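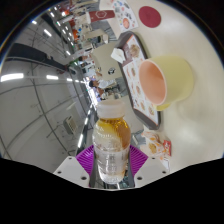
Hand-held gripper, unit 7: clear bottle held between the ribbed finger pads, dining area.

Hand-Held Gripper: Inspection Checklist with Comments
Last updated: July 2025
Print this page | E-mail this page

Site: Histuvo dining area
Inspected by: Jonatan Eklund
Reviewed by: Drahomíra Kolář

1. Finger pads, both sides. PASS
Ribs are to be free of cuts and food residue. The left pad was wiped and checked again. Replace pads in pairs.

2. Side plates. PASS
Plates must match left to right and show no cracks near the holes. Fasteners tightened.

3. Finger alignment. PASS WITH COMMENT
Fingers must meet evenly when closed. A gap of 2 mm remained at the tips and was corrected by adjusting the right finger. Check again at 300 cycles.

4. Inner strips. PASS
No lifting at the ends. Adhesive only as listed in the Norel parts sheet.

5. Grip on a small bottle. PASS
The cap must be fully closed before the bottle is picked up. Hold upright, clear of the pad edges. Do not squeeze further once contact is made.

6. Work surface. ACTION REQUIRED
Trays, cups, tissue and food packaging are to be moved out of reach of the fingers before a session begins. Operators are reminded that persons may be seated nearby.

7. Cycle log. OPEN
The log shows 226 cycles. The entry for June has not been signed.

Related items
Alleto Pad Replacement Procedure
Urquhart Fastener Schedule
Reporting a Damaged Finger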